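July 11, 2018

**Jasudar: where we are and what I'd like to do next**

Hi all,

You asked for something you could read over coffee, so I've kept the tables out and put them in the shared folder with the logs. The short version: the bread work is going better than I told you it would in June, the towels are going worse, and I have a request for money at the bottom (sorry, but you knew that was coming).

For anyone on the Fornora side who's new to this, the question you're paying us to answer is whether an arm can take over any of the small, dull jobs in a house or a bakery shop yet. I don't mean a demo that works once for visitors. I mean the job gets done while you're in the other room, and you don't have to come back and check! We picked chores that the shop people at Jastby told us they're sick of, and putting bread into baskets was high on that list.

**Bread into baskets**

I was a bit snooty about this one at first. How hard can a bun be? Pretty hard, as it happens. Bread is light, it's all different shapes, and it gives when you squeeze it, so the grip that holds a braided roll nicely can leave a dent in something puffy. Then there's the basket. A low rim helps a lot, and we've been using wicker because that's what the Jastby shop puts on its counter.

We ran 107 pick-and-place tries since the last report. In 17 of them the bread got dropped or landed somewhere silly, and the rest ended up in the basket. I'm happy with that as a number, but I don't want to oversell it. A customer wouldn't want the bun with finger marks in it, and right now our count says a marked bun in the basket is a success. I'd like to change that before the next report, even though it'll make us look worse for a while.

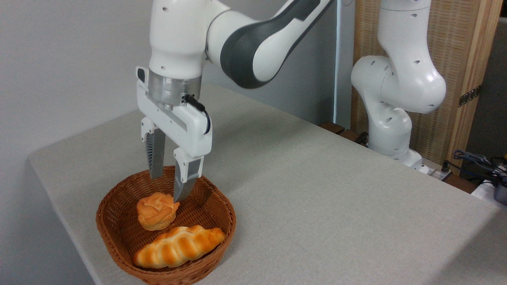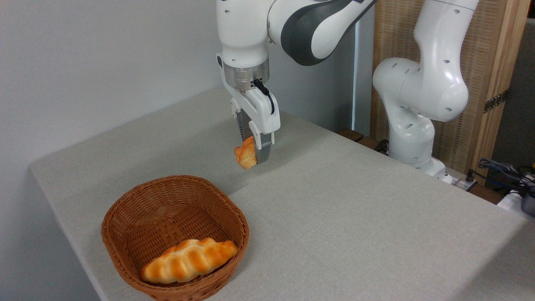
The part that surprised me is how much of the remaining trouble is in letting go. Picking up has gotten fairly dependable. Releasing is fussier: open too high and a round bun rolls, open too low and a finger bumps whatever is already in there. A person just sort of nudges things over without thinking. We've started working on the nudge, and it's fun to watch, but it's slow, and I wouldn't put a date on it.

Speed is the other sore spot. Anyone at the shop would fill a basket while our arm is still making up its mind about the first roll. For a home that might be fine (who cares if the table gets set slowly?). For a counter with a line at it, no way.

**Towels**

Oh dear. Folding a hand towel still needs me standing right there, and the pile looks like a teenager did it. I've paused it so the bread work can have all the bench time, and I'd rather pick it up again in the fall with a better plan than keep grinding away.

**Sutherland**

The visit to the Sutherland site went ahead and was useful, mostly for finding out what we'd taken for granted. Their counter is narrower than our table and the light changes all day long. I came home with a page of notes and a much lower opinion of our setup checklist, which I'm rewriting.

**What I'm asking for**

- 2 more sets of finger pads, softer than the current ones
- 100 extra bench hours, to be spent only on releasing and on mixed baskets
- An okay to count dented bread as a miss from now on

If you can only say yes to one, make it the last one, it's free! The pads would be my second pick, and I can order them the same day I hear from you.

So can a machine do this chore yet? With me in the building, yes, most of the time. On its own in a shop, no. Send me your questions whenever, and if anybody wants to come by and see it run, mornings are best.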